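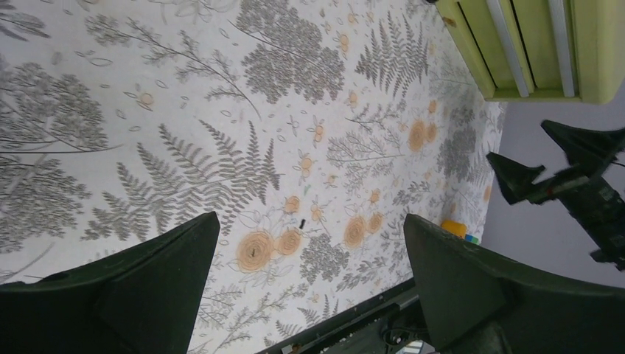

So the left arm quit on a Friday, right in the middle of Sabina Hudec's lunch, and of course I was the one holding the tablet.

We called the pair of them Diltus, as if they were one guy. Mirkon had sent them to us to learn tidying up, small stuff, things you'd lose down the back of a couch. Diltus had done 603 pickups that week without a hiccup (I'd been bragging about it, which was dumb). Then on the next one the left gripper went down to the tablecloth, closed, and just kept closing. The screen said the force was fine. The motor was whining like a dog at a screen door.

"Is it supposed to do that?" Sabina yelled from the kitchen.

"Nope!"

I hit stop. Nothing. I hit it again, harder, like that helps with glass. And the right arm, which had no business moving at all, started swinging over to see what its brother was up to!

I've had the safety talk 4 times. Stay behind the tape, go for the red button on the wall, don't reach in. I reached in. I had my sleeve over the ferns before Iveta Kratochvíl grabbed me by the hood of my sweatshirt and yanked, and she slapped the button with her other hand, and both arms went dead.

"Fault 142," she read off the tablet, still holding my hood. "It lost the brake signal."

"Can I have my neck back?"

"No," she said, and she made me write the report like that.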